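Folding Light Fabrics Flat

Last updated: January

Thin cloth is harder to fold than thick cloth. A bath towel holds a crease under its own weight; a dusting cloth or a piece of jersey slides, curls at the hem and springs open. Nia James, who tests household textiles for Wanell, attributes most failed folds to the first move, when the cloth is picked up by one point and the weave is pulled off square.

Her method begins with two points on the same edge. The cloth is spread on a matte surface, the edge is gripped at both points, and tension is applied evenly until the hem lies straight.

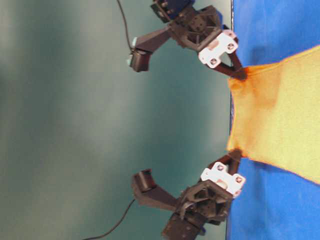
Tension should stop as soon as the wrinkles flatten. Further pull stretches the edge but leaves the center unchanged, and the two halves will then differ in length. In a series of 387 folds recorded at Prosser, uneven edges were the most common fault. Open weaves and mesh were the worst affected, as their threads shift under light pressure.
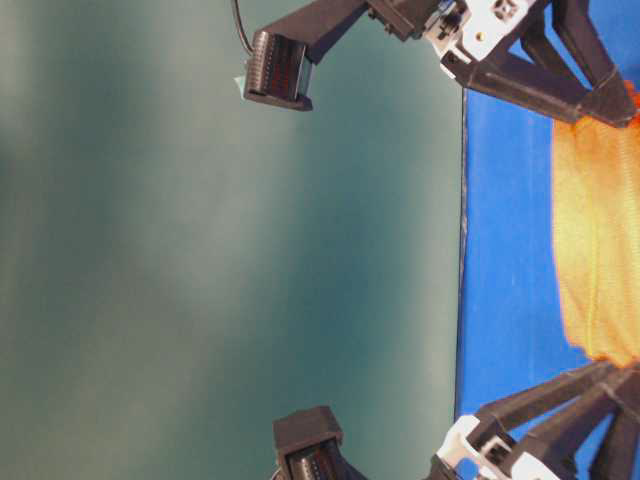 Should mesh be ironed before folding? It is better smoothed by hand, working from the center outward, and left flat for 3 minutes. Heat can distort the openings, and many synthetic meshes soften at low iron settings.

Knits need separate treatment. A cut or lightly finished jersey edge rolls because the loops on the two faces of the fabric pull unequally. Apolinar Olvera, a knitwear technician, recommends pinching the rolled edge close to the hem and unrolling it in short sections before the first fold.
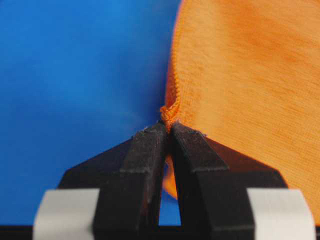

Storage

Stack folded cloths no more than 2 deep on open shelves. Knits go below wovens, with the folded edge facing out.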